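Ticket 13: Clarno keeps dropping the shared calendar
Status: Reopened
Product: Clarno desktop, version 2
Site: Akdale office
Opened: Aug 5, 2021

Problem as reported
The shared room calendar disappears from Clarno overnight. In the morning the sidebar shows personal calendars only. Adding the shared one back works until the next day. Started in July, after the Tu mail server was moved. Zonemier support says the move has nothing to do with it. I have my doubts.

Entry 1
Zonemier's first reply was to clear the cache and sign in again. I did that on one machine. The calendar came back, same as it does when you add it by hand, and they marked the ticket solved. It was gone the next morning. I'd like to know what "solved" means over there.

Entry 2
Second suggestion was to reinstall. I asked what the reinstall was supposed to change and got a link to the reinstall page. Did it anyway on 2 machines, one with a clean profile and one with the old profile kept. Both lost the calendar overnight. So I don't buy that it's a bad profile. 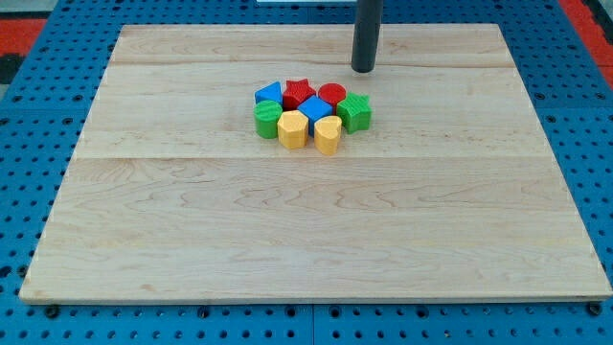

Entry 3
Left one machine on all night with Clarno open and logging turned up. The calendar list refreshes at 12 past every hour, and all of those look normal until the sign-in token runs out. Then this:

token expired, requesting new token
new token received
calendar list: shared scope missing
removing 1 calendar

So the new token comes back without permission for shared calendars, and Clarno takes that to mean the calendar was deleted. Sent the full log to Zonemier.

Entry 4
Zonemier now says it is a "known display issue" and will be fixed in the next update. A display issue wouldn't write "removing" in the log. I also asked for the update's release notes and there is no mention of calendars in them. Please don't close this on the strength of that.

Entry 5
Checked the Tu admin page. The app permission for Clarno was copied over in the move, but the shared calendar box was unticked. Ticked it, saved, signed out everywhere, signed back in. Calendar still listed this morning on both test machines. One night doesn't convince me, so I'm leaving the other desks alone for now.

Entry 6
Zonemier closed the ticket again and put down "fixed by reinstall." Reopened. The reinstall did nothing, see Entry 2. Still want an answer on why Clarno deletes a calendar without any warning when a permission is missing.

Next check: Monday, same two machines, logging left on.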